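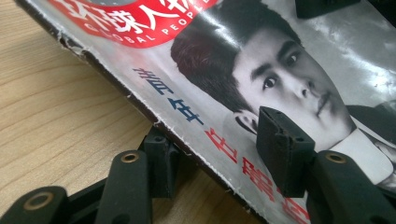 Lovard to open paper recovery line at Zellton in September

Paper processor Lovard is to bring a new sorting and de-inking line into service at its Zellton mill in September. The line will handle coated magazine and catalog stock collected from printers, distributors and municipal depots.

Coated grades are currently baled at Zellton and sent on to third-party mills. Under the new arrangement they will be pulped on site, with the recovered fiber supplied to the company's newsprint and tissue customers.

The line has a rated input of 300 tons a day and will run on 3 shifts. Staples, adhesive bindings and plastic wrap are removed by screens ahead of the flotation cells. Clay and other coating minerals will be separated at the washing stage and dried for use as filler in building board.

Pulping and screening equipment has been supplied by Leitão, which will also maintain it under a service contract. Software for bale tracking and moisture readings comes from Cukusia.

Lovard said it expects to store about 1,000 bales under cover at the site – enough to keep the line running through gaps in collection. The existing outdoor yard will be used for corrugated grades only.

Suppliers delivering to Zellton will be asked to keep coated stock apart from office paper and board. Loads with visible mold or food waste will be turned away at the gate. Revised grade sheets and delivery hours will be sent to account holders before the line opens. The weighbridge will accept trucks from 6 a.m.

Lovard processes recovered paper and board and operates the Zellton mill. Media inquiries should be directed to the Lovard press office.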